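The Quiet Return of Limewash

By Ylva Lindholm
June 21, 2024

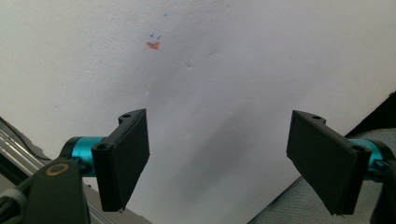

Small blue marks on an off-white surface, its texture most visible where the light falls off.

When the Geraghty house in Vornbridge was put up for sale, the listing mentioned the slate roof, the two chimneys and the dry cellar. It left out the walls, which had last been coated with lime by the family's grandfather and had needed little work in the years between.

The buyers, a couple with two school-age children, planned to strip everything back and start over with ordinary latex paint. A plasterer they called in for an estimate talked them out of it. He told them the old coating was sound in most rooms and that sealing it under plastic paint would trap damp in the stone. They hired him for a smaller job than the one they had asked for.

Limewash is slaked lime thinned with water, sometimes tinted with earth pigment. It was the standard finish for houses, barns and dairies in this part of the country until cheap ready-mixed paint arrived. A coat goes on looking like skim milk and turns opaque as it dries. It soaks into the surface and hardens there as it takes up carbon dioxide from the air. Four or five thin coats are normal on bare plaster. A wall that has been done before may need only one.

The material is cheap. The labor is what costs money. Quotes in the Vornbridge area this spring ran from $700 for a single bedroom with good plaster to $2,000 for a large kitchen that needed patching first. A homeowner who does the work alone can cover the same bedroom for the price of a bag of lime, a wide brush and a pair of goggles. The goggles matter. Wet lime burns skin and can do lasting harm to an eye.

Most of the lime sold locally comes from Podlow, a supplier that operates out of a former feed store on the road north of town. The company began with fence paint and orchard supplies and sold lime as a sideline to farmers. It now sells more to homeowners than to farms. The putty is kept in covered tubs at the back of the building and is aged at least three months before it goes out the door. Older putty is smoother and holds better on the brush, and regular customers ask for it.

The store also runs a one-day class, held in the yard when the weather allows. Students practice on panels of rough plaster leaned against the fence. The first hour is spent on dampening the wall, a step beginners tend to skip. Lime that dries too fast turns to powder and comes off on a sleeve. In August, when the plaster heats up by midmorning, the class starts at six and is finished before lunch.

Color is the other thing that surprises people. Limewash dries several shades lighter than it looks in the bucket, and it never dries evenly. A corner that gets less air will stay darker for days. Brush marks show in low light and vanish at noon. Anyone who wants a flat, uniform wall should buy something else, and the people at Podlow will say so before taking an order.

Pletinska, a village of 400 people in the hills west of Vornbridge, never gave the practice up. Households there whiten the front of the house once a year, usually in the week before the church fair, and leave the back until it needs it. The coats build up. On some of the older houses the layers around the door frames are so thick that the edges have gone round, and the carved dates above the lintels can be read only with a fingertip.

The village mixes its wash in an open trough near the pump. Each household brings its own buckets. A handful of salt goes in, and in some families a little tallow for the weather side. There is mild disagreement about the tallow. Those who use it say it sheds rain. Those who don't say the next coat won't stick, and they point to one particular barn.

Old walls also hold a record of the people who lived between them. A repair crew working on a Pletinska farmhouse last year found pencil sums under the fourth layer in a pantry, along with a column of initials and weights that was probably a tally of hams. The owner asked them to leave that patch bare. It is now framed with four strips of molding, next to the light switch.

Back at the Geraghty house, the work took nine days. The plasterer scraped the loose areas with a wide knife, filled the cracks with lime and fine sand, and kept the patches damp under wet burlap for three days. The new owners put on the finish coats themselves in the evenings. They chose plain white for the upstairs and a weak ocher for the hall, which came out closer to cream.

The bill for the plasterer came to less than half of the original estimate for stripping and repainting. Another $300 went for materials, including a good brush that was ruined when it was left overnight in the bucket.

They have one room left, a small one at the back that the Geraghtys used for boots and seed potatoes. The plaster there has come away from the stone along the floor, and the plasterer wants it opened up through the summer so the wall can dry out. The lime for it is already in the cellar, in a tub with a lid and two inches of water on top.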